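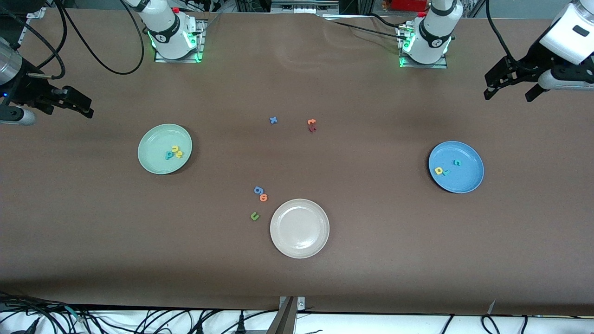 June 25, 2021

I have been thinking for some weeks how to write about foam letters, because it is a small subject and I did not want to make it bigger than it is. But Lamisi asked me two times already what I do with them, so I will put it here and then I can send her the link.

We bought the letters when we moved to Hesalcombe. They are the soft kind that children push out of a mat and then cannot push back in. The mat went away a long time ago and the letters stayed. They lived in a bread bag, then in a shoe box, then in the drawer with the batteries and the tape. My daughter is learning to read in her second language, which is my third, and I wanted to have something for the hands and not only for the eyes.

At first I made the mistake of giving her all the letters together. She made a big pile and looked for the ones she liked, and she likes the letter S more than anything. After ten minutes we had a snake and no words. It was a nice snake, but I had prepared a list!

Then Zdeňka Vondráček, who was my neighbor when I lived in the old apartment, wrote me that with her boys she used dinner plates. You put only a few letters on a plate, and the plate is the word, or the beginning of the word. I was not sure that this was different from putting them on the table. But it is different. A plate has an edge, and a child understands very well that what is on the plate belongs together. It is the same with food. If the peas are on your plate, they are your peas.

So now we use plates. I prefer round ones, and I prefer a pale color, for example a light mint green, because the letters are strong colors and they show well on it. A plate with flowers or a pattern is not good for this. We have one with a blue windmill from my mother-in-law, and every time the letters were on it my daughter wanted to talk about the windmill.

Small letters are harder than capital letters. I did not expect this. A foam "u" and a foam "n" are the same piece, you only turn it, and this makes a lot of discussion in our house. The "p" is worse, because it can become a "d" if you turn it, and if you flip it over also a "q" or a "b". Foam has no front and no back. With my own language I learned to write on paper with lines, so the letter always knew where the floor was. I thought to mark the bottom of each one with a dot of pen, and I did it with the vowels, but the pen came off on her fingers and then on the sofa. The sofa is another story.

What works for us now is that I say the word slowly and she puts down one letter for each sound. Short words only. "Up" and "pan" and "nut". When she has finished, she pushes the plate to the other end of the table and takes the next one. I do not correct before she pushes the plate. This was difficult for me, I am a person who corrects. Masaru told me once that I correct even the menu in restaurants, and he is right, I had a pen with me that time.

If a word is wrong, we leave it and we read it how it is written. "Pnu" was a great success. She laughed so much that she got the hiccups, and now pnu is the name of the rabbit.

Some practical things, for Lamisi and for who needs them:

Wash the letters in a bowl with warm water and a little soap, then put them on a towel. Do not put them in the washing machine in a sock. I read this advice on the internet and I lost a "k" and an "e" and also the sock was strange afterwards.

A long table is better than a small one. The plates need space between them, or the letters start to travel.

Keep them in something with a lid. Ours are now in a Dillero box that had tea in it, and they smell of tea, and I find this pleasant.

Check under the refrigerator before you buy a new set. I found an "r" there, and a cork, and a spoon I had suspected my husband of losing.

Next I would like to try the plates with words in my own language, but the foam set does not have our letters with the small hats on them. Zdeňka says to cut the hats from a kitchen sponge. I have a yellow sponge and I will try it when the scissors come back from wherever they are.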